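**July, sim rig bench, 4:10 pm**

Lukico pedals back on the rig after Sobia's recalibration. Brake now peaks at 103 percent in the Varnley software, so we are officially braking harder than possible. Capped it in the curve editor and moved on.

Ran 20 laps on the Feron wheelbase. Force feedback clipped on 18 of them, all in the same fast left – gain is down a notch and the curbs feel like curbs again.

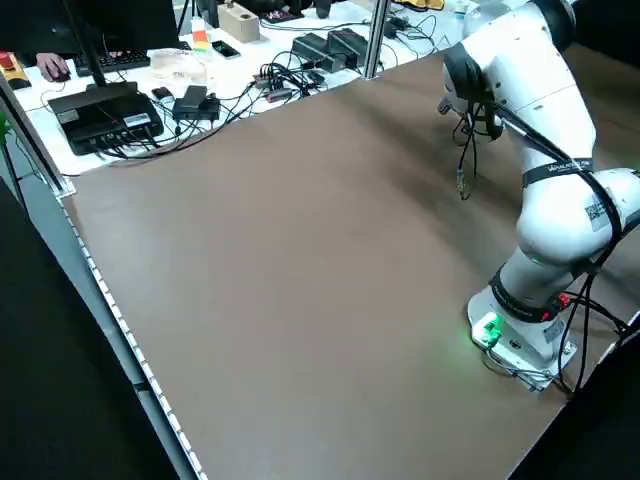
## Still open

- Babar Abbasi wants the Oprea shifter tried with the stiff spring. My wrist has objections.
- Log idle pedal noise overnight, around 3,000 samples.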